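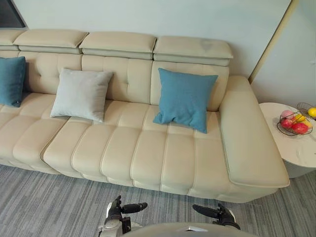

Cream leather sofa with adjustable headrests, lounge seating area.

Leather seating: change to the cleaning interval

From 15 August 2026 the leather seating in the Samau lounge moves to a 12-week cleaning cycle. The March inspection found dust collecting in the stitched seams of the seat channels and round the buttons of the back panels.

Vacuum the seams with the soft brush head before any liquid is applied. Use Griro leather cleaner on a damp cloth, working from the back of the seat to the front edge, and allow two hours before the throw pillows go back. Headrests are wiped separately, including the gaps between sections. Marks that remain after three passes should be reported and left alone.

The woven pillow covers are laundered on the same cycle. Queries to Siham Nseir, extension 162.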